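Undton packing scheme to reuse shop boxes for household parcels

A parcel scheme in Undton will open a second packing room in February, with space for 28 more households on its list each month. Fevivau, which runs the scheme, said the new room would be used mainly for mixed boxes of dry food, snacks and small household goods.

The scheme sent out 2,316 parcels last year from its first room on Munro Street. Most went to students, older people living alone and families who had recently moved to the area. Households pay a flat charge towards delivery, and the contents are either given by local shops or brought in by the households themselves for sending on to relatives.

Until now Fevivau has bought plain cartons for every parcel. From February it will pack in boxes that shops have already used once, as long as the base is sound and the sides are dry. Four shops have agreed to put boxes aside, and a van will collect them before 9 am.

"We were paying for new cardboard and walking past stacks of good boxes on the way in," said Agnese Liepiņa, who manages the scheme. "A box that has carried drinks or tins will carry a parcel. We check the bottom, tape it again if it needs it, and use it."

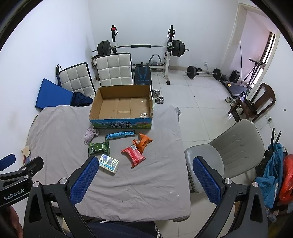

Fevivau has also changed the way parcels are put together. Under the old method, packers filled each box straight from the shelves and wrote the list afterwards, which led to missing items and some crushed ones. Packers will now lay everything out on the table before any of it goes in. A milk box with mountains and pink flowers printed on its side stands open at the far edge of the cloth, and the orange, green and red packets are spread out in front of it with a white carton and a long light-blue package. Each item is ticked off on a paper slip, and the slip goes in last.

Cartons and anything with hard corners go against the sides. Packets in soft wrapping are kept for the upper layer, and clothing or other fabric is used to fill gaps, so less paper padding is needed. Boxes are closed with one strip of tape along the middle and one across each end.

The method was tried on 208 parcels in the autumn. Reet Venckus, who trains the packers, said it added a little time to each box at first.

"People felt slow for the first morning," she said. "By the second week they were back to their usual speed, and we had far fewer phone calls asking where the biscuits were. It also means a new person can see what a full parcel looks like before they have to fit it in a box."

The new room is on the ground floor of the Diver building, next to the bus station, with a level entrance from the car park. It will have 18 places for packers across the week, in morning and afternoon sessions. No experience is needed, and training is given on the first visit.

Households already on the list do not need to do anything — their delivery slot will stay the same. New households can apply at the Munro Street room or ask for a form by post.

Shops that would like to give boxes or goods should speak to the Munro Street desk between 10 am and 3 pm. Boxes should be flat or empty, with old delivery labels taken off. Fevivau cannot accept boxes that have held cleaning fluids, raw meat or fish.

Notes to editors

Fevivau runs parcel packing and delivery in Undton and nearby villages. Agnese Liepiņa and Reet Venckus are available for interview. Visits to the Diver building can be arranged through the Munro Street desk once the room is open.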